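How to clean wireless earbuds and their charging case

Most faults reported with wireless earbuds (one side quieter than the other, a bud that will not charge, a case that will not close flush) come from dirt on a mesh or a contact. The procedure below takes up to 6 minutes per pair and needs no special tools. It applies to sealed in-ear buds with silicone tips and a charging case with sprung pins.

You will need a dry microfibre cloth, cotton buds, a soft toothbrush kept for the job, wooden cocktail sticks and a small amount of isopropyl alcohol. Work on a hard, well-lit surface.

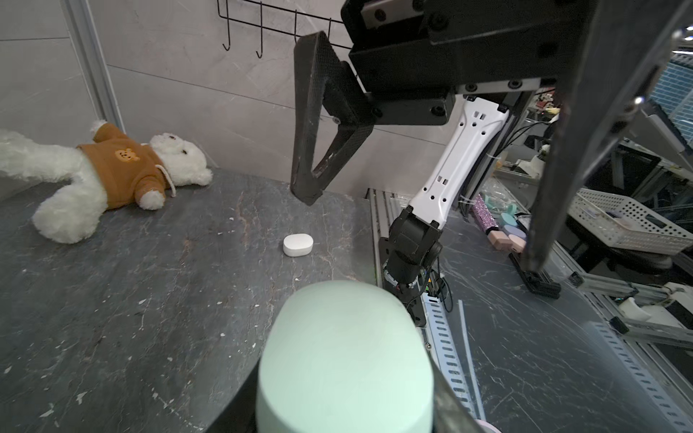
Ingrid Marchetti
Small Electronics Editor

Friday, September 20, 2019

Step 1. Disconnect
Unplug the case from its cable. Switch off Bluetooth on the phone so that the buds do not reconnect while being handled.

Step 2. Remove the tips
Pull each silicone tip off by its base. Wash the tips in warm water with a drop of washing-up liquid, rinse, and leave on the cloth until fully dry. Foam tips must not be soaked; wipe them and replace them when they stop springing back.

Step 3. Brush the mesh
Hold the bud with the mesh facing down and brush across it in short strokes. Loosened wax then falls away from the speaker. Do not push a pin or cocktail stick into the mesh. Alcohol should also be kept off it, as it dissolves wax and carries it inwards.
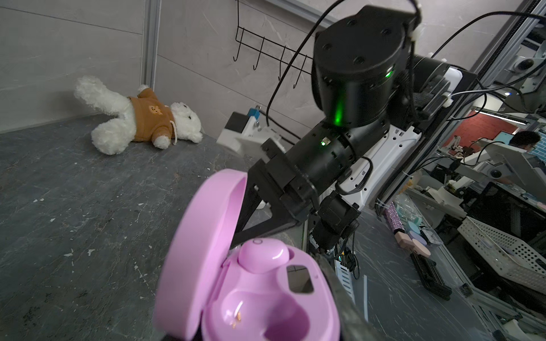

Photo: Paltell

Step 4. Clean the contacts
Each bud has small metal contacts which meet the pins at the bottom of its well. Dampen a cotton bud with alcohol, press out the excess and wipe the contacts on the bud, then the pins in the case. Use light pressure. A bent pin cannot normally be straightened at home.

Step 5. Clear the wells and hinge
Turn the case upside down and tap it against the palm. Run a dry cotton bud round each well. For the groove along the hinge, use the tip of a cocktail stick at a shallow angle, then brush. 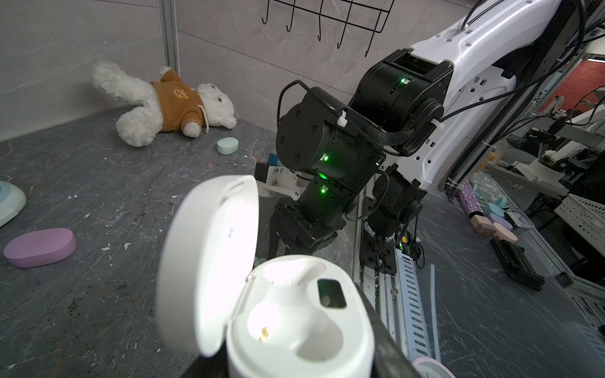
Barrett Haddad wrote in to add that compressed air should be kept away from the wells, as on his own case it drove fluff under the pins and the left bud stopped charging until he had picked it out.

Step 6. Dry and reassemble
Leave everything open to the air until the alcohol has gone and the tips are dry. Refit the tips, seat both buds and check that the charging light comes on for each. If one side stays dead, repeat Step 4 before assuming a battery fault.
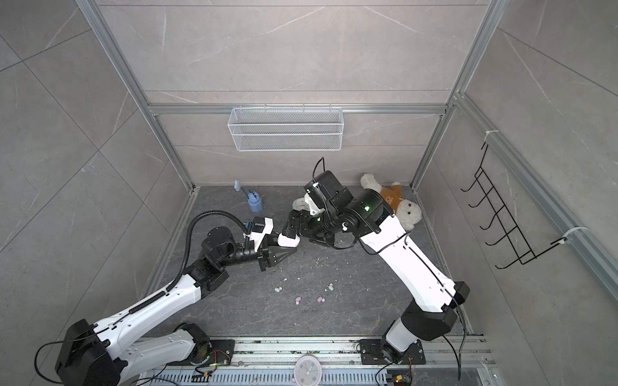

Storage between uses affects how often cleaning is needed. Pockets and bag linings shed lint, which collects in the hinge and the charging port. Keep the case closed and off the desk. A white wire-mesh basket fixed below a crossbar, as on the back wall here, lets dust drop through, and a rack of curved hooks at the side will take the charging cable. Wipe the outside of the case weekly and carry out the full procedure monthly, or after any use in which the buds have been exposed to sweat.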